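Sendow Opens Shared Ledger for Freight Documents to Smaller Carriers

TRERNON, 11 January 2026 - Sendow, a maker of record-keeping software for the freight trade, said today that it is opening its shared ledger service to carriers with fewer than 30 trucks. Until now the service, called Ivitus, has been sold only to large shippers and the warehouses they work with.

Ivitus keeps a common record of bills of lading, delivery receipts and damage reports. Each company in a shipment runs its own copy of the record or has Sendow run one on its behalf. When a document is added or changed, every party to that shipment gets the same entry with the same time stamp. Older entries can't be edited. A correction is added as a new entry that points back to the one it replaces.

"Small carriers have been sending us scanned paper and phone photos, and someone at the other end types it all in again," said Elikem Addo, chief executive of Sendow. "They asked for a way to file directly. We spent last year building one they can afford."

The new plan has no setup fee. Carriers pay by the shipment and can stop at any time. Records filed under the plan stay readable for seven years after an account is closed, and a carrier can download its full history as plain spreadsheet files.

Ivitus runs on a permissioned blockchain, meaning that only companies with a verified account can write to it. There is no coin or token attached to the service, and Sendow said it has no plans to issue one. Fees are billed in dollars.

The company ran a trial of the small-carrier plan with 61 trucking firms. Drivers filed delivery receipts from a phone at the dock, and the receiving warehouse signed on its own device. Sendow said the trial led to three changes in the product. Drivers can now file without a signal and have the entry sent later. The signing screen was cut from four steps to two. Warehouses can also reject a receipt and give a reason, where before they could only leave it unsigned.

"The offline part was the one that mattered to us," said Lajos Hajdu, who manages dispatch at Haldane, a regional carrier that took part in the trial. "Half of our stops are at docks where you can't get a signal. My drivers were walking out to the road to send a form. Now they file it and get back in the cab."

Haldane will keep using the service and plans to move its damage claims to it in the spring.

Only the parties to a shipment can read its documents. Other members of the network see that an entry exists and can check that it has not been changed, but they can't see the goods, the price or the names involved. Prices between a carrier and a shipper are left out of the shared record unless both sides choose to include them.
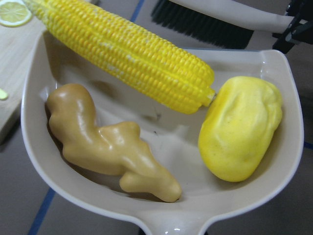 Carriers that already use transport management software can connect it to Ivitus through a standard interface. Those that don't can use the phone app and a web page. Sendow has published the interface documents on its site, along with a test network that outside developers can use free of charge for up to 1,000 entries a month.

"We wanted people to be able to try it before they talk to a salesperson," said Rosário Rebelo, head of product. "If your developer can't get a test receipt onto the network in an afternoon, write to us, and we will fix the instructions."

An outside firm reviewed the phone app and the signing process before release. Sendow will post a summary of the review for customers later in January, with a list of the items found and the date each was closed.

Support for the new plan is offered by phone and email in English and Spanish. Carriers that join before the end of the first quarter will have their first 200 shipments filed at no charge. Existing Ivitus customers don't need to do anything. Their small-carrier partners will appear in the same shipment list they use now, and prices on existing contracts stay the same.

Sign-up is open now to carriers based in the United States and Canada. A carrier needs a valid operating authority number and proof of insurance to open an account. Checks usually take two business days.

About Sendow

Sendow makes software for freight and warehouse records. The company is privately held, has its main office in Trernon and employs about 80 people. Its Ivitus service is used by shippers, warehouses and carriers to keep a shared record of freight documents.

Media contact:
Fiona Lamont
Press Office, Sendow

Carrier sign-up and partner questions:
Victor Chege
Partner Programs, Sendow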